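Flemholm Library Adds Party Supplies to Lending Shelf

The Flemholm library will start lending party supplies in June, adding wands, cups, card holders and table decorations to a collection that already includes tools and baking pans.

The new shelf holds 562 items, most of them donated by households after birthdays and school plays. Cardholders can borrow up to 9 items at a time and keep them for two weeks. There is no charge, though anything lost or broken has to be replaced with something similar.

Bríd Nic Giolla, who runs the lending shelf, said the idea came from parents who were tired of buying things for a single afternoon. "People would return a cake pan and ask if we had anything to put on the table with it," she said. "We kept saying no."

Small items will go out in sets. A table set has clear cups, a holder for place cards or menus, and one or two props for the children — star wands have been the most requested so far, in red and in gold. Larger pieces such as wire stands can be reserved one at a time.
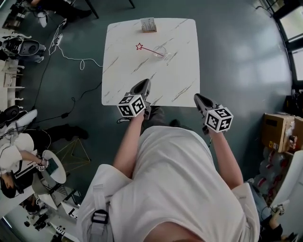
Cups should be washed by hand before they come back, and wands should be wiped down with a damp cloth. Sets can be returned at the main desk until 6 p.m., but they can't go through the book drop.

The library spent $1000 on storage bins and labels, paid for by a grant from the Clundano neighborhood fund. A second shelf at the Thevar branch is planned if there is enough demand.

Donations are still being taken at both locations. Nic Giolla said the shelf is short on tablecloths and has all the paper plates it can use.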